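# Setup and Maintenance of a Two-Gripper Station for Cloth Handling

Project report, Department of Mechanical Systems, Bordale Technical College
Submitted by Chiharu Oshima
Project name: Tromus

## 1. Purpose

The Tromus station records a person handling garments with a pair of hand-held grippers. Each gripper carries its own wide-angle camera, and a third camera is worn on the head. The recordings are passed to the Takeda laboratory, where another student group uses them in its work on folding.

This report covers the station itself: how the grippers are assembled and checked, how the cameras are aligned, what failed during the term, and what was done about each failure. Learning methods are outside its scope. When the project was handed over in July, the only written instructions were a parts list and a page of notes on charging. A second aim of the report is therefore to leave a procedure that the next group can follow.

## 2. Description of the Station

The grippers are built to the same drawing. The body is white plastic. Two black fingers are mounted on a linkage at the front, and squeezing the handle closes them. The linkage turns on four socket-head bolts, two at the upper joints and two lower down near the body. Smaller screws near the fingertips were not disturbed in normal service.

The camera looks forward over the linkage. Its lens is wide enough that the fingers, all four bolts and the front edge of the body remain in view during use. This proved helpful for maintenance, as a bolt that had begun to back out could often be found by reviewing the footage.

The head camera supplies the only view that includes both grippers. It is used to confirm that the two hands are level and that the garment is inside the working area.

## 3. Initial Setup

The following order was adopted after several false starts.

1. Charge both grippers and the head camera overnight.
2. Clean the three lenses with a dry microfiber cloth.
3. Open and close each gripper by hand with the power off. The motion should be even through the full stroke.
4. Check the four linkage bolts with a hex key. Tighten only until side play disappears.
5. Close the fingers and look at the tips from the front. They should meet without one riding over the other.
6. Power on the grippers, then the head camera, and wait for all three clocks to synchronize.
7. Record a short clip of each gripper opening and closing. Play it back before starting work.

Step 4 requires some judgment. The bolts serve as pivots, and overtightening makes the handle heavy and slows the opening stroke. On the first attempt the upper joints of one gripper were made so stiff that the fingers stayed closed after the handle was released. The joints were backed off a quarter turn and the check repeated.

Step 6 must not be reordered. If the head camera is started first, it takes its own clock as the reference and the gripper streams are offset from it. One full session was discarded for this reason.

## 4. Maintenance Schedule

Wear on the linkage depends on the number of closures and has little to do with calendar time. The schedule is accordingly based on recorded episodes, with one episode being a single garment task from first grasp to release.

| Interval | Task |
|---|---|
| Every session | Lens cleaning, fingertip check, test clip |
| Every 100 episodes | Linkage bolts checked, lint removed from joints |
| End of term | Fingers removed, pivots cleaned, thread locker renewed |

Lint was the most frequent cause of rough motion. Knit cotton sheds short fibers that collect behind the fingers and around the lower bolts, where they are hard to see. A soft brush removes most of them. Compressed air was tried and abandoned after it pushed fibers farther into the joint.

## 5. Faults and Repairs

**5.1 Slipping at the fingertips.** Thin fabric slid out of one gripper when pulled sideways. The fingers were found to be slightly out of line, leaving contact along one side only. The linkage was loosened, the fingers were closed on a strip of card to square them, and the bolts were retightened with the card in place.

**5.2 Loose lower bolt.** A lower bolt backed out twice in consecutive sessions. Cleaning the thread and applying a low-strength thread locker corrected the problem. The same treatment was then given to the other gripper as a precaution.

**5.3 Dropped video.** One gripper camera lost short runs of video. The memory card was replaced with a new one from the department store in the Bridton building, and no further gaps were found. The old card passed a surface test, so the cause cannot be stated with certainty. A poor contact in the card slot remains possible.

## 6. Station in Use

A garment is laid flat, gripped at its upper corners, and then lifted or drawn taut. The operator keeps the grippers level at the start of a grasp, and the head view is the place to check this. In the gripper views, attention should be given to the fingertips, the pivots, and any cloth trapped in the gap between the fingers.
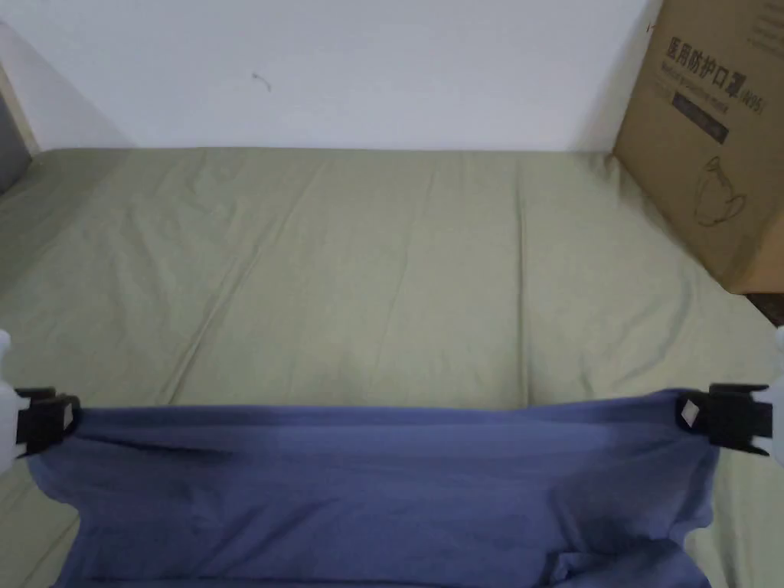

Head view, with one gripper at each upper corner of the cloth.

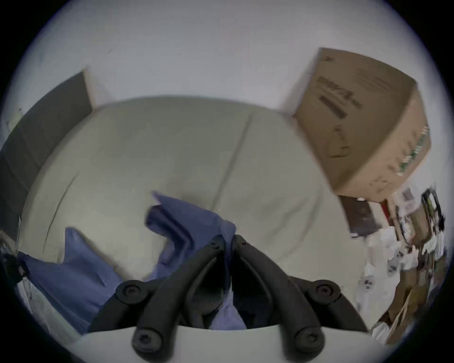
Gripper view. The four linkage bolts are visible around the fingers.
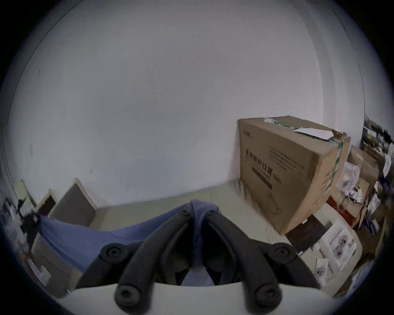

Gripper view with the blue cloth held at the fingertips; the small finger screws can also be seen.

## 7. Results and Remaining Work

The station recorded 1,506 episodes during the term. The squared fingers described in 5.1 held their alignment through the final check, and the treated bolts did not move again.

Two matters are left open. The correct bolt torque has never been measured, and the present method relies on feel. A small torque driver should be obtained and a value recorded for the upper and lower joints separately. The card slot noted in 5.3 should also be inspected when the gripper is next opened.

Spare bolts, the alignment card and the brush are stored with the chargers. The episode log is kept in the project folder under the file name "linkage_checks" and should be updated after each session.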